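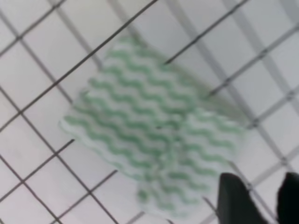
Figure 4.1 Striped cloth on tile, gripper open.

Chapter 4
The Fault That Reported Success

Most textbooks on automation open their chapter on failure with an explosion. We open ours with a dishcloth. The authors have met a fair number of explosions in print and very few at work, whereas cloths turn up every day and behave badly on most of them.

The task at Gilora was a dull one. An arm was to pick up a cloth, wipe a tiled surface, put the cloth down and go back to its rest position. The controller, an Evach unit, wrote one line to the log each time it finished. Over the whole trial it wrote 1,574 lines, and every one of them said DONE. The tiles told a different story in 74 cases, where the arm had closed on air, wiped with great care using nothing at all, and gone home satisfied.

Nothing was broken. The motors went where they were sent, and the fingers shut when told. The fault lay in a single rule, which took "fingers closed" to mean "cloth held". With a wooden block the rule works rather well, as a block keeps the fingers apart and the gap can be measured. A thin cloth leaves so small a gap that the old threshold of 2 mm could not tell a good grip from a bad one. Somebody had copied it over from the block job and gone to lunch. 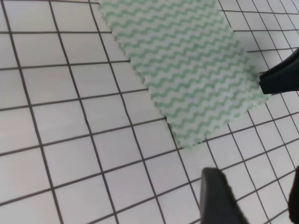

Su wrote in the margin of our draft that this was a quality problem and had no business in a chapter on safety. We kept the remark and disagree with it. An arm that believes it is holding something will move as though it is, and in 15 of the bad runs it pressed its bare fingertips along the grout at full wiping force. Put a hand there and the argument about headings is soon over.

Before reading section 4.2, write down every signal you would want to see before letting the log say DONE. Keep the list. You will need it again when we come to the Ateo case, where the sensor was fitted, tested, paid for and never plugged in.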